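4.2 Overnight cooling and the timing of fog at the valley sites

The most exciting result of the season came from the cheapest instruments we own. Each station in the Thorlacius valley network carries a simple thermometer at knee height and a second one at the top of a short mast, and the gap between the two turned out to be a very good guide to when fog would form. On clear, calm nights the lower sensor began to fall away from the upper one well before sunset. Where the gap kept growing through the evening, fog followed before dawn. Where it stalled, usually under thin high cloud, the morning stayed clear.

We logged 803 station-nights in total. Of these, 714 had complete records from both sensors and were kept for the analysis. Most of the losses came from the Kurnuletti station, which sits in a frost hollow and lost power repeatedly in January. That is a pity, as it is also the foggiest place in the valley - we would dearly love to have those nights back.
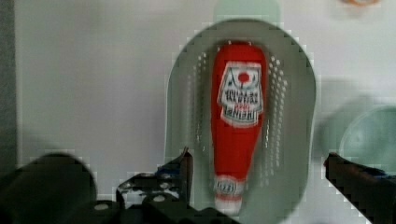
Figure 7. Ketchup bottle lying on its side in an oblong gray-green colander.

The stations do not all behave alike, and this is where things get fun. At Brister, on the valley floor, cold air drains in from two side canyons and pools against the old railroad bank. Fog there tends to arrive suddenly and from the south. At Coltex, farther up the slope, the same night often brings a slow rise in humidity with no fog at all, and then a bank of it drifts up from below after sunrise. A forecaster looking only at Coltex would think the fog was forming late. A forecaster looking at both can see that it formed early, somewhere else, and was simply carried uphill by the first stirring of the morning breeze.

We compared two rules for calling a fog night. The first used humidity alone at sunset. The second used humidity together with the growth of the temperature gap over the evening. The second rule did better at all 8 stations, and it made its biggest gains on the nights that matter most to drivers, when the air at sunset still felt fairly dry. Wet ground helped too. After a day of rain followed by clearing skies, even a small gap was enough.
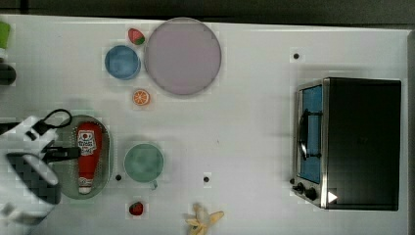

Roel Visser, commenting on an early draft, asked whether the gap was measuring cooling at all on breezy nights, or just how well the wind was stirring the lowest layer of air. It was a great question, and we went back and split the nights by wind speed. On still nights the link between gap and fog was strong. Once the breeze picked up, the gap shrank everywhere and told us very little. We now treat the rule as one for calm nights only.

Soil was the other surprise. Two stations a short walk apart, one over pasture and one over bare gravel, cooled at clearly different rates under the same sky. The grass site lost heat faster at the surface, with the trapped air among the blades keeping warmth from the ground below.
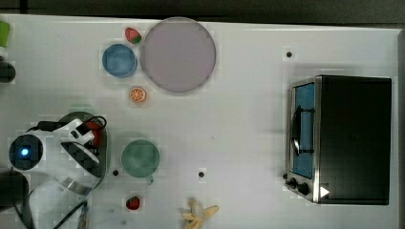 The gravel site held on to its daytime heat well into the evening, so its gap opened later and fog was slower to reach the sensors. We had placed that station on gravel purely for ease of access and are now very glad we did. Next season we plan to add ground probes at both sites, along with a second mast at Brister close to the mouth of the southern canyon, where the cold air first comes in.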